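### 3.2 What people say about a messy toy basket

I got into this question because of my own hallway, where the toy basket overflows by noon. For the survey, Nuria Moges and I asked parents in Voscombe how they tidy up at home, and we got 1,112 usable replies. I'd expected grumbling. What we got was long, fond, rambling notes about which toys live where and who gets to decide (usually the youngest!).

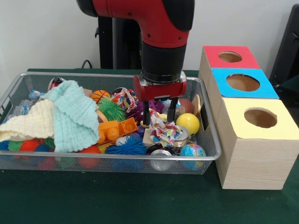
Household Routines Group, Department of Family Studies

Most of the notes fell into two camps. Sorters keep a box for each kind of toy, and tippers put everything into one big container and dig when they need something. Tekle Workneh coded the replies twice, in June and again in August, and his two passes matched on all but a handful. Tippers wrote more about toys getting forgotten at the bottom – sorters wrote more about arguments. I'm a tipper myself, so I had Loukia Kalogeropoulos read those replies too.
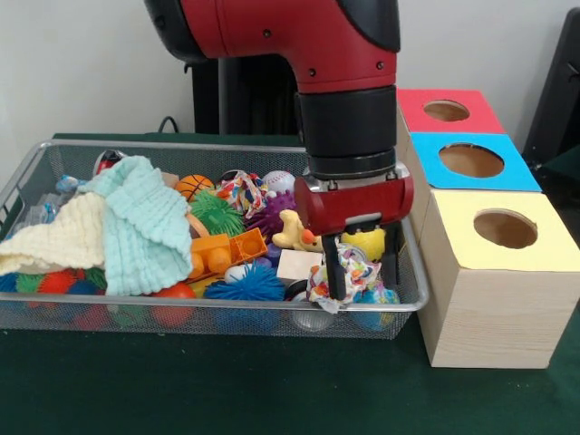

**Figure 2.** Mixed toys and cloths in a wire-mesh basket, with a knotted rope toy at the front rim.

Cloth items were the hardest to code. Parents count a washcloth as a toy if a child sleeps with it, and we went with whatever the parent called it.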